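Grain, Bit Rate and the Second Reel: Mastering "Brunet" for Disc

Wunano releases a small catalog of older features on Blu-ray from its office in Wemcombe. Its next title is "Brunet", a crime picture with little dialogue and a great deal of night photography. We spoke with the label's mastering lead, who asked to be credited by job only, in line with the label's usual practice on its discs. The conversation started with the scan and stayed there for most of the morning.

The source is an interpositive, one generation away from the camera negative. The negative itself is incomplete. "We have reels one, three, four and five of the negative and no reel 2," the mastering lead says. "You could scan those four from the negative and take the missing one from the interpositive, and a lot of people would. I looked at the test. The grain structure changes at the reel join and you feel it, even if you can't say what changed. So the whole feature comes from the interpositive."

That decision costs some fine detail in the four surviving reels. The mastering lead regards this as acceptable. A scan of the negative has been kept and may be used later, if the missing reel is ever found.
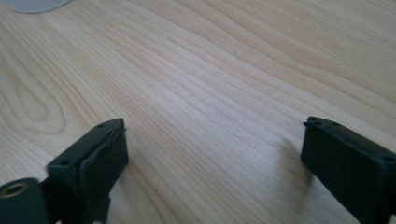
Pale wood grain in soft daylight.

Grain is the subject on which the label gets most of its mail. The position at Wunano is that grain is part of the picture and should reach the disc, which puts the load on the encoder. Random fine texture is expensive to compress, because so little of one frame can be predicted from the frame before it.

"People see a bit rate number on a review site and treat it as a score," the mastering lead says. "The average tells you very little. A static shot of a wall in good light needs less than you think. A slow fade through smoke needs everything you can give it. What I look at is where the encoder was starved, and for how long."

On "Brunet" those places are the fades. There are several long ones, all optical, and each was printed through an extra generation in the original lab. The grain there is coarser and the blacks are lifted. The first encode showed blocking in the shadows at the end of every fade. The second gave those passages a higher floor and took the bits from the daylight scenes, where there was room. A third pass fixed one remaining shot, a car interior, by hand.

The feature runs 100 minutes and has a dual-layer disc nearly to itself. The extras are a trailer, a stills gallery and an audio commentary. A longer documentary was considered and left off. "It was a decent piece, but I would have had to take the space from the feature or pay for another disc. The price was set by then."

Repair work was done frame by frame after an automatic pass. The automatic tool was run at a low setting, with motion-heavy shots excluded. It is known to mistake rain, sparks and headlight glints for dirt, and the film has plenty of all three. The log lists 3713 manual fixes, most of them single-frame dirt and small scratches. Tears were few. A vertical line that runs through part of the fourth reel was reduced but not removed.

"If I take the line out completely, I'm painting half of someone's face for several minutes," the mastering lead says. "The software can do it. The face then moves in a way that faces don't. I would sooner leave a faint line."

Color was timed against a release print borrowed from a private collection. The print has faded, as prints of that stock do, so it could only be used for contrast and for the relative balance between scenes. One sequence had always looked too blue on older video copies. The print shows it as a neutral gray-green, and the new grade follows the print.

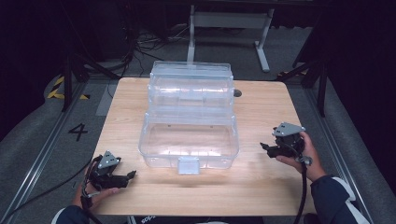 Packaging came up next, and the mastering lead has firm views on it, having handled the returns for the last two releases. Most of the discs that came back had nothing wrong with the data. They had hub cracks, or they had come loose in transit and been scuffed by the case. Wunano now uses a case with a softer hub and a tighter latch, and has moved the booklet clips so that they no longer press on the disc. The case is clear, so the inside of the sleeve can be printed. For elements and test discs in the office the preference is also for clear plastic: an open box with its lid standing straight up and an empty tray in front of it can be checked from across the table, and a gray one has to be picked up. "It's a small thing. We lost most of a day once looking for a check disc that was in an opaque case on the shelf."

Subtitles were prepared in Werkero, the timing program the label has used since its first release. The English track for "Brunet" has 546 events, a low count for a feature of its length. Each was timed to the first audible frame of speech and held for a short period after the last, with a fixed minimum gap between events. Where a cut falls close to the end of a line, the subtitle ends on the cut.

"The old track was made for television and it was timed to a different transfer," the mastering lead says. "It drifted. By the last reel a line would come up while the other person was already talking. We kept some of the wording and none of the timing."

The sound was taken from the optical track of the interpositive's companion negative. It is mono and is presented as mono, in a lossless codec – the same signal in two channels, so that older receivers handle it correctly. Hiss was reduced slightly between lines of dialogue. An early attempt at stronger reduction was dropped when it began to remove the room tone from a scene in a stairwell. There is a short dropout at one reel change that has been patched from the release print, and a listener with headphones may hear the background shift for a moment. 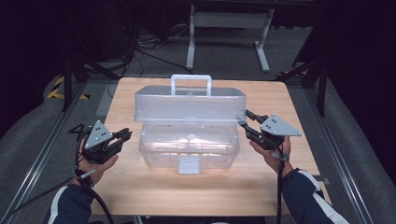

Translucent box with a carrying handle on the lid and a latch tab low at the front.

Check discs were played on a range of machines, including two that are long out of production. One of them failed to resume from the stored position after power-off. The fault was traced to the menu code, which had been carried over from an earlier title, and the menu was rebuilt in a simpler form. It now has no animation and loads faster on every player tested.

Asked what would be done differently, the mastering lead names the order of work. The subtitle timing began before the final frame count was locked, and a few frames restored at the head of the third reel meant that everything after them had to be shifted and checked again. "Lock the picture first. I knew that. We had a slot open and I used it."

"Brunet" is at the pressing plant and is due out in September. The label's following title has been scanned but not announced. The mastering lead would say only that it is in black and white, and that the negative has all of its reels.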